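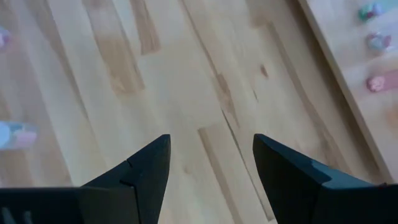
How often should I oil a butcher-block table? My husband's mother gave us one in November. The wood is pale, like the top in the photo, and I am afraid to make it yellow.
Ayane Nomura

Purkik
Every 2 months is enough. Use mineral oil - not olive oil, it goes bad. Wait 24 hours before you put things back.

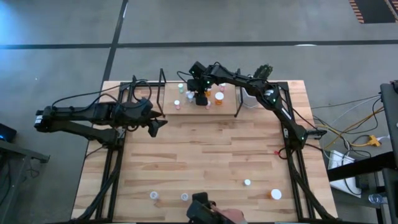

Butcher-block table on a grey concrete floor

Ikeck
Mine was oiled one time in 16 years and it is fine. Wipe spills quickly, medicine syrup is the worst. 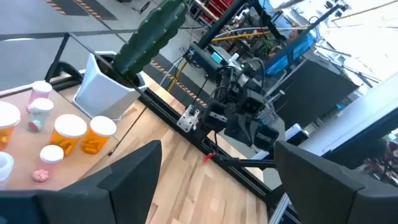

Pill bottles on a tan board, wood in pale, honey and brown strips

Matsuda
Try a small spot underneath first.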